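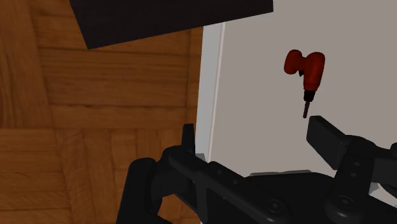 A red power drill, one of the tools most asked for at lending shelves.

Pollisham tool library to reopen with shorter loans and a longer list of rules

October 2026

The Pollisham tool library will open its doors again this month after a summer spent trying to find its own tools.

The lending service, which lets residents borrow household equipment for free, shut down its front desk in May to do what was billed as a quick stock check. The check was supposed to take 12 days. It took the rest of spring, all of summer and a respectable piece of fall, and ended with a finding that will surprise few people who have ever lent a neighbor a ladder: 79 items were out on loan, and had been for a while.

The library owns 200 items in total, according to the notice posted at the town hall. That means well over a third of the collection was living in other people's garages. The notice describes these items as "in extended community use," a phrase that has already caught on locally among people who are behind on their rent.

Drills were the worst offenders. They are the thing everyone wants and almost everyone needs for the same short job, which is to put up one shelf. The shelf goes up, the drill goes into the hall closet, and there it stays in case of a second shelf. Several borrowers told the library they had come to think of the drill as theirs. One returned his with a new case and a strip of tape bearing the family name.

At the other end of the scale, the tile cutter has never been late. It has also never been borrowed.

The town announced an amnesty over the summer, with no questions asked and a drop-off bin behind the Luvside shopping center. It went well, by most measures. Most of the missing items came back, along with a number of things the library had never owned. These include two bread machines, a set of golf clubs and a cat carrier with a note reading "thank you for everything." The library would like it known that the bin is for tools.

It would also like its hedge trimmer. A trimmer was returned, but it is a different trimmer, and a worse one.

Under the new rules, a standard loan drops from four weeks to two. Borrowers can renew once, by phone or at the desk, and must bring back one thing before taking out another of the same kind. Late fees were discussed at length at the town meeting and then dropped, after it was pointed out that the people making the decision had a fair number of items between them. In place of fees there will be a reminder call, followed by a second reminder call, followed by a letter that the town describes as "firm." A draft was read aloud at the meeting. It opens by hoping the borrower is well.

Batteries will be handled separately from now on. In the past they went out with the drill and came back, if they came back, with some other drill, or with a flashlight. Each one will now carry a number, and so will each charger. Borrowers are asked to return the battery charged, a request that was on the old rule sheet too and had roughly the effect of a sign asking pigeons to move along.

There is one clear change for the better, which is the building. The library is leaving its old quarters in the basement of the Patrício bakery, where the rent was low and the sanders smelled of cinnamon, and moving to the former Dollutetti shoe store on the main street. The new place has windows, a ramp and a parking lot. It also has a very large number of small shelves built for shoeboxes, and fitting a wheelbarrow onto any of them has so far proved difficult. The little slanted mirrors at floor level are staying, as the town has no budget to take them out. Visitors will be able to see exactly how their shoes look next to a belt sander.

The bakery is said to be sorry to lose its tenants, though it has already put in a second oven.

Not everyone is happy with the shorter loan. A letter to the town called two weeks "an insult to anyone laying a patio," and added that the writer's own patio was now in its third year. The town replied that special projects may qualify for an extension if the borrower can supply a finish date. No further letter has come in.

Others complained about the new sign-out form, which has grown from one line to a full page. It asks for a name, an address, a phone number and the purpose of the loan. During a trial run with a small group of regulars, the purpose box drew such answers as "holes," "my wife knows" and, from one borrower of a pressure washer, "revenge." The box is now optional.

The library will be open four afternoons a week to start. A town library card is enough to join, and residents without one can sign up at the desk with proof of address. Borrowers under 18 need an adult with them, and anything with a blade goes out with a printed safety sheet. Gloves and goggles are free to borrow, and the desk asks that they come back too. Of the goggles, it should be said, not a single pair was missing. They do not appear to have left the shelf.

Donations of working tools are welcome during opening hours. The library is short on clamps, long extension cords and stepladders, and has enough hammers. It asks that people stop bringing hammers.

A small opening event is planned, with coffee and a ribbon cutting. The town was still looking for the good scissors at press time.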